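租房小厨房，一张台子放电磁炉和备料，怎么摆顺手？

板块：厨房收纳

楼主 Tufa
发表于 2025年12月11日
八月搬进来的，没有正经灶台，做饭都在这张大理石纹的台子上。电磁炉固定放左边，其余东西靠墙。想听听大家的摆法。 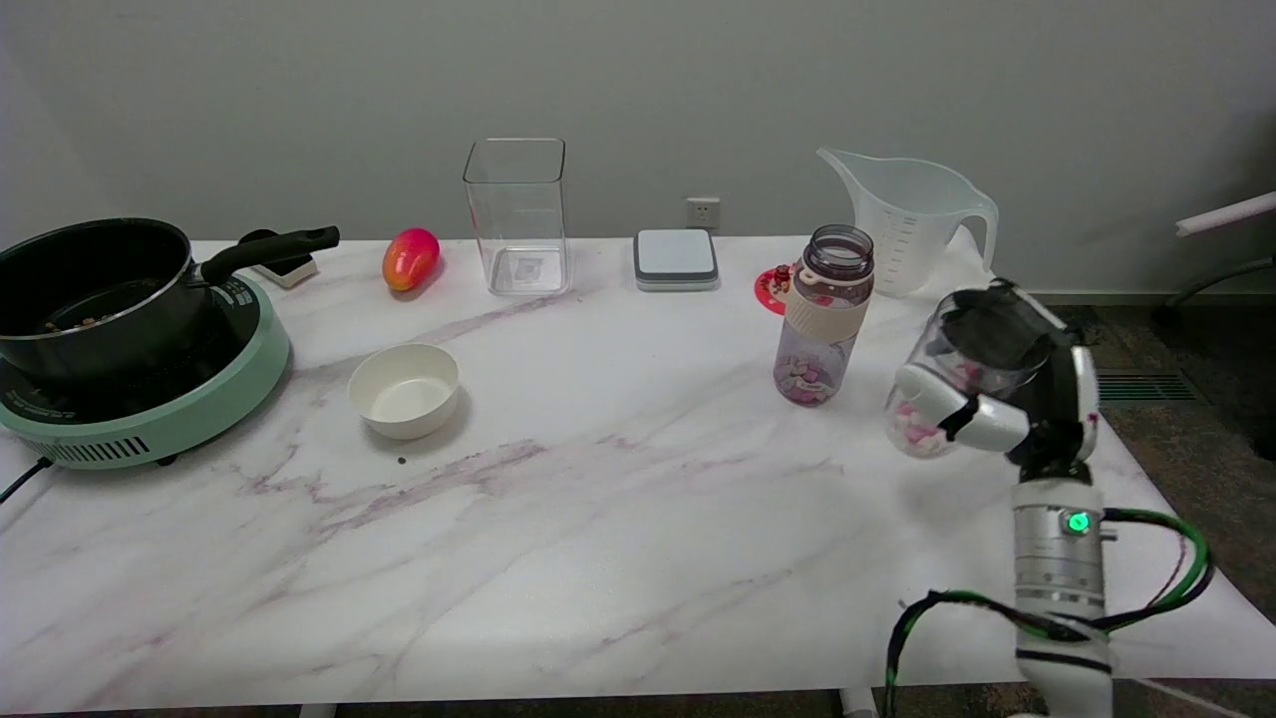
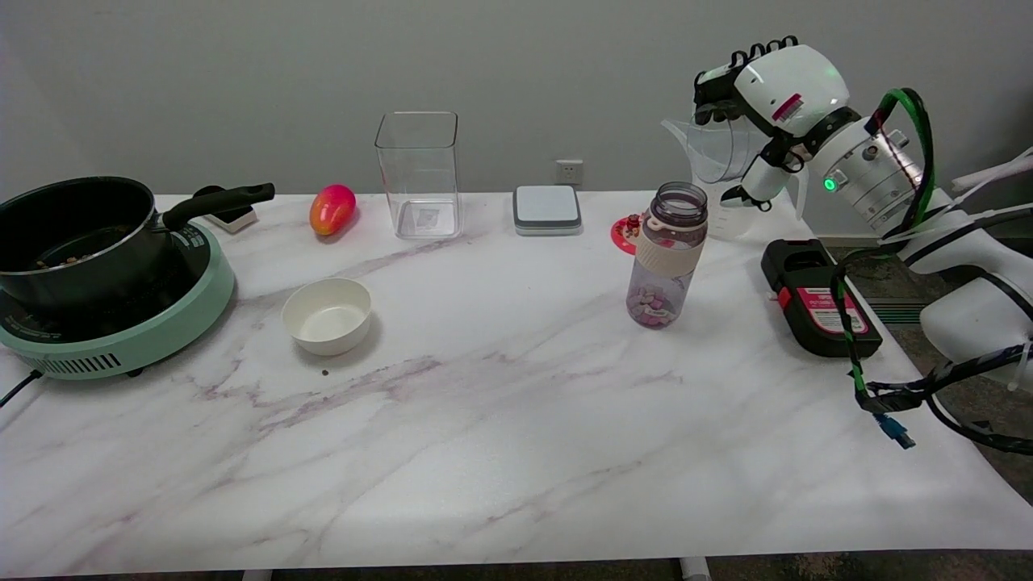 阅读时间：2 分钟

台面深70厘米，前半截我留着切菜。锅就一口带长柄的黑色不粘锅，煮面、热奶、炒蛋都靠它。碗平时放在芒果和透明方盒前面，盛出来方便。

2楼 Plorkbridge
锅柄朝右后方挺好，不容易碰翻。不过方盒空着占地方，装点米或者面条吧。

3楼 Jakunura
不同意2楼。柄朝后，端锅的时候手要从锅上面伸过去，热气烫手。我家一直朝右，平着放，离台边留25厘米。

4楼 Plorkbridge
家里有小孩的话还是朝后保险。各家情况不一样。

5楼 Teloleck
电源线从左边拖到台边，建议拿理线夹固定在台子侧面，几块钱一包。另外锅底还有点食物渣，顺手刷了吧，不粘锅留渣久了不好洗。

6楼 楼主 Tufa
理线夹已下单。锅晚上刷。方盒本来打算装意面，买回来发现盒子矮了一截，放不进去，先空着。

7楼 Jakunura
意面掰断就行。

8楼 Teloleck
掰断不行，换通心粉。芒果也别一直挨着灶放，离热源近熟得快，搁到右边去。

9楼 楼主 Tufa
右边放了水杯，我做饭时爱喝水，不想挪。芒果这两天就吃掉。墙上要不要装层架？房东说最多打4个孔。

10楼 Plorkbridge
4个孔够装一条挂杆了。别装在电磁炉正上方，油烟全糊上面，往中间靠，也别挡住插座。

11楼 楼主 Tufa
好，周末量一下尺寸再来问。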